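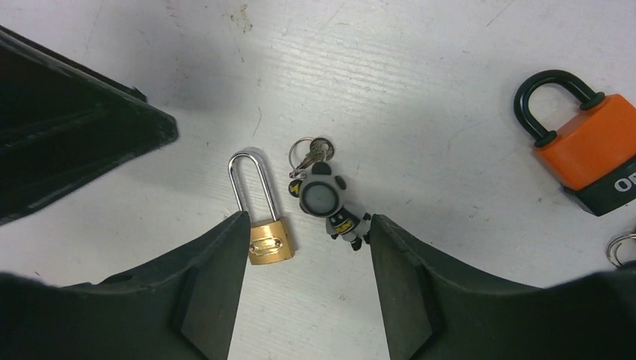 Minutes of the members' meeting, Clirnura Housing Cooperative

Date: 14 Oct 2024
Place: the common room on the ground floor
Chair: Mr. Hsu
Minutes written by: Drita Kelmendi

Present: members from 9 apartments in the front building and from most of the apartments in the back building. The signed list is kept with the paper copy of these minutes. The member from the top floor left sent a written vote for item 3.

The chair opened the meeting and asked if there were changes to the agenda. The point about the bicycles was moved from the end to item 5, so that the families with small children could leave earlier. All agreed.

1. Minutes of the last meeting

The minutes were approved with one correction. In the part about the stairs it was written that the handrail "is repaired." It should be "will be repaired." The handrail was repaired in the meantime, but the members preferred that the old minutes are correct for the day they were written.

2. Water damage in the back building

The chair reported that the leak was found behind the wall between the laundry room and the storage corridor. The plumbing firm Dradix opened the wall in two places and replaced a part of the pipe. The wall is now closed, but it is not painted. Dradix recommends to wait with the paint until the wall is fully dry, and they will come to measure it again.

The invoice is 564 dollars. The insurance has confirmed in writing that it will pay the repair of the wall, but not the pipe itself. It is not yet clear how the invoice is divided between these two parts. The chair has asked Dradix for a new invoice with separate lines.

One member asked if the boxes in the storage corridor can go back to their old place. The answer was no, not before the measurement. Members who have boxes standing in the entrance of the back building are asked to take them to their apartments until then. Two members said this is difficult for them. They may use the dry half of the bicycle room, along the left wall only.

3. Heating contract

The present contract with Pukitz ends in February. The chair had two offers on paper and gave copies to everybody. The first is from Pukitz, to continue with the same service. The second is from a smaller company, which is cheaper in the monthly price but takes a separate fee for each visit.

There was a long discussion. Several members were not satisfied with Pukitz last winter, when the radiators on the upper floors stayed cold for many evenings and the telephone line was always busy. Other members said that the technician himself did good work when he came. A member from the back building had calculated both offers with the number of visits from last year, and by her calculation the difference for the whole cooperative is 84 dollars in the year. She explained that with more visits the second offer becomes the more expensive one.

The vote: the majority was for staying with Pukitz for one more year, and not for the three years which they offered. The written vote from the top floor was counted with the majority. The chair will ask Pukitz to put into the contract a maximum waiting time for a visit in the cold months.

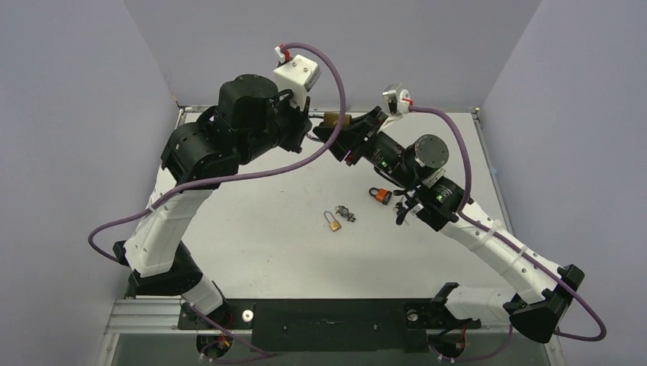

It was also asked that the contract names one contact person, because last year the members were sent from one office to another. The chair will include this in the same letter. If Pukitz refuses both wishes, the matter comes back to the members before anything is signed.

4. Garden and courtyard

The old pear tree was examined. It is healthy, but one large branch over the bench must be cut in the winter. Until this is done, please do not sit on the bench in strong wind.

The children's group asked for a second raised bed. The members had nothing against it, if it stays on the sunny side and does not block the way for the garbage bins. Up to 211 dollars may be spent for soil and wood. The receipts should be given to Drita Kelmendi.

There was a short exchange about the hour when the courtyard gate is locked. Some find ten o'clock too early in the summer. The question will be discussed in spring.

5. Bicycles

There are again bicycles in the bicycle room which seem to belong to no one. It was decided to do the same as two years ago: every household gets paper labels in the mailbox and ties one to each of its bicycles. Bicycles without a label will be put together at the back wall and kept there for three months. After this they are given to the repair shop on the corner, which has agreed to take them.

One member remarked that last time a label fell off and her son's bicycle was nearly given away. Therefore the labels will be tied with wire this time. Strollers do not need a label, but they should be folded.

6. Other points

The light on the second landing of the front building turns off too fast. Mr. Hsu will look for the setting.

The member from the first floor right thanked the neighbors for the help with shopping after her operation.

It was asked again to close the lid of the paper container, also when it is very full. Large boxes should be cut or folded first.

The key for the common room hangs in the wrong place since the summer party. Whoever has the second key is asked to bring it back to the chair, there will be no questions.

Open tasks
Letter to Pukitz with the two wishes: Mr. Hsu
New invoice from Dradix: Mr. Hsu
Labels and wire for the bicycles: Drita Kelmendi
Appointment for cutting the branch: still open, please write to the chair if you can take this

The next meeting will be announced on the board in both entrances. Corrections to these minutes can be sent to Drita Kelmendi or put in her mailbox, back building, second floor.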